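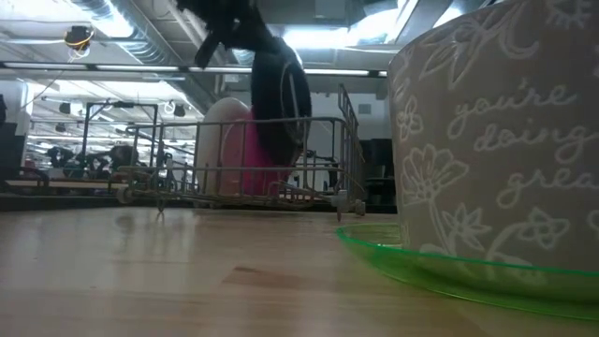
공용 탕비실 식기 건조 공간 개선 보고서

과목: 생활환경디자인 실습 2
제출일: 2024년 7월 3일

1. 주제를 정한 이유

우리 조가 조사한 곳은 학과 건물 2층의 공용 탕비실이다. 개수대 옆에 붙박이 선반이 없어서 씻은 그릇을 놓을 자리가 마땅하지 않다. 학생들은 창가나 전자레인지 위, 탁자 위에 그릇을 올려 두고 수업에 들어간다. 탁자에서 점심을 먹는 사람과 그릇을 말리는 사람이 같은 면을 쓰게 되고, 점심시간에는 자리가 부족하다.

처음에는 벽걸이 선반을 새로 다는 안을 생각했다. 그러나 벽에 구멍을 뚫으려면 시설 허가가 필요하고 학기 안에 처리하기 어려웠다. 그래서 있는 탁자와 철제 건조대를 그대로 쓰면서 배치와 사용 규칙만 바꾸는 것으로 범위를 줄였다.

2. 조사 방법

3월에 탕비실 이용자를 대상으로 설문을 돌렸고 응답은 329건이었다. 문항은 이용 시간대, 씻은 그릇을 두는 장소, 불편한 점, 바라는 점으로 구성했다. 설문이 끝난 뒤 조원들이 교대로 17일 동안 점심시간 직후의 탁자 상태를 기록했다. 기록지에는 건조대 안에 있는 물건, 건조대 밖에 있는 물건, 물이 고인 위치를 적었다.

3. 현재 상태

탁자는 밝은색 나무 상판이고 표면에 광택이 있다. 상판 위에는 가는 철사로 된 사각형 식기 건조대가 있다. 건조대는 한쪽 옆면이 높고 앞쪽은 낮다. 철사는 은색인데 군데군데 베이지색으로 변색되어 있다. 변색이 녹인지 물때인지는 확인하지 못했다. 세제로 닦았을 때 일부는 옅어졌고 일부는 그대로였다.

건조대 오른쪽에는 큰 도자기 화분이 있다. 회갈색 바탕에 흰 선으로 꽃과 잎이 그려져 있고 흰 필기체로 영어 문구가 적혀 있다. 받침은 반투명한 연두색 플라스틱이다. 화분 자체보다 받침이 옆으로 더 나와 있어서, 배치도를 그릴 때 화분 지름이 아니라 받침 지름을 기준으로 삼았다. 첫 배치도에서는 이것을 놓쳐서 다시 그렸다.

건조대에는 크고 둥근 물건이 들어가는 일이 많았다. 철사 사이 간격이 접시에 맞춰져 있어 둥근 물건은 칸에 끼우지 못하고 건조대 안에 세워 두게 된다. 이런 물건이 하나만 있어도 접시를 꽂을 칸이 크게 줄어든다. 설문의 불편한 점 문항에서도 "자리가 없다"는 답이 가장 많았고, "누구 것인지 모르겠다"가 그다음이었다.

4. 비교한 제품

건조대를 교체할 경우를 대비해 두 제품을 살펴보았다. Rukia의 2단 건조대는 수납량이 많지만 높이가 있어 창을 가린다. Nygård의 접이식 건조대는 쓰지 않을 때 치울 수 있으나 물받이가 따로 없다. 두 제품 모두 지금 탁자에 놓을 수는 있다. 다만 예산이 정해지지 않아 구매는 제안에서 뺐고, 기존 건조대 밑에 까는 흡수 매트만 사기로 했다. 매트는 Clarkberg 제품으로 한 장에 2000원이다.

5. 개선안

첫째, 건조대를 탁자의 개수대 쪽 끝으로 옮긴다. 젖은 그릇을 들고 움직이는 거리가 짧아지고 식사하는 면이 한쪽으로 모인다.

둘째, 화분은 건조대와 떨어뜨려 놓는다. 화분에 물을 줄 때 흙이 튀어 그릇에 묻는다는 의견이 설문에 있었다. 화분을 탕비실 밖으로 빼자는 의견도 있었지만 그대로 두자는 쪽이 더 많아 위치만 조정한다.

셋째, 큰 그릇과 둥근 용기는 건조대에 넣지 않고 매트 위에 엎어 둔다. 건조대는 접시, 컵, 수저에만 쓴다.

넷째, 저녁에 남아 있는 그릇은 옆 바구니로 옮긴다. 바구니에는 이름표를 붙이지 않고 날짜만 적는다.

6. 시험 적용

개선안 가운데 첫째와 셋째를 10일 동안 적용했다. 건조대 밖에 놓인 그릇은 줄었고, 상판에 물이 고이는 위치도 개수대 쪽으로 모였다. 매트는 사흘째부터 냄새가 나서 하루 한 번 널어 말려야 했다. 여분을 한 장 더 사서 번갈아 쓰는 편이 낫다. 큰 용기를 매트에 두는 규칙은 안내문을 붙인 날에는 지켜졌으나 안내문이 떨어진 뒤에는 다시 건조대에 들어갔다. 안내문은 테이프 대신 자석 집게로 고정했다.

7. 한계

점심시간 직후만 기록했기 때문에 저녁 이용은 설문 응답에만 의존했다. 시험 기간이 시험 주간과 겹쳐 평소보다 이용자가 적었을 수 있다. 둘째 안과 넷째 안은 적용하지 못했고 다음 학기 조에 기록지와 배치도를 넘긴다. 참고한 사례는 Alletthorpe 기숙사의 공용 주방 안내 자료이며, 건조대를 개수대 옆에 두는 방식은 그 자료의 배치도를 따랐다.

부록: 설문지, 기록지 양식, 수정 전후 배치도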